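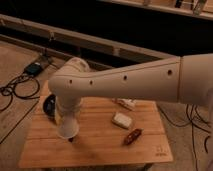
Prallmont Hedge and Orchard Project: progress report to the Clarkico fund

Print this page | E-mail this page

June 11, 2018

We are now past the halfway point of the grant and I'm very happy to say that the planting is done. All of it! When we applied, we said we would put in 1262 metres of new hedge along the old drove between Prallmont and the Oyewole fields, and the last whips went in just before the buds broke. It is mostly hawthorn and blackthorn, with hazel, field maple and a bit of spindle where the ground is damper. The top end was very stony and took twice as long as we had allowed, so the guards there went on a fortnight late.

Losses so far are low. We walked the full length at the end of May and found 264 dead or missing plants, nearly all on the stony stretch and by the gate where the sheep got in. Those will be replaced in October, from the same nursery, and the cost fits inside the money set aside for replacements.
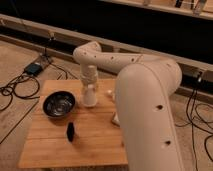

The orchard

We have 55 fruit trees in the ground at Sosunik, on the slope behind the chapel. The apples are a joy. Several of the older local kinds we grafted last year have put on more growth than we dared hope for, and two of the pears flowered (we took the blossom off, with some regret, so the roots could get on with things). The plums are slower. One row has leaf curl from aphids, but there are plenty of ladybirds about and we would like to leave it alone for now.

Mulching has made a big difference in the dry spell. We used up the first load of wood chip by April and have been promised another.

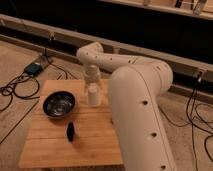 Watering is the one job that has been harder than planned. The tap is at the bottom of the slope and the trees are at the top, and carrying cans up on a warm evening soon loses its charm. We have a price for a tank and a length of pipe, and would like to move £351 across from the tool budget to pay for it. We bought most of our spades second-hand, so the money is there. Please let us know if you need this request on a separate form. 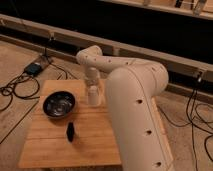
Next steps

Weeding round the hedge goes on through the summer, then the replacement planting and the first light trim. We also want to run a second grafting day, as the first one filled up in a week and people are still asking. Receipts to the end of May are attached.

Print this page | E-mail this page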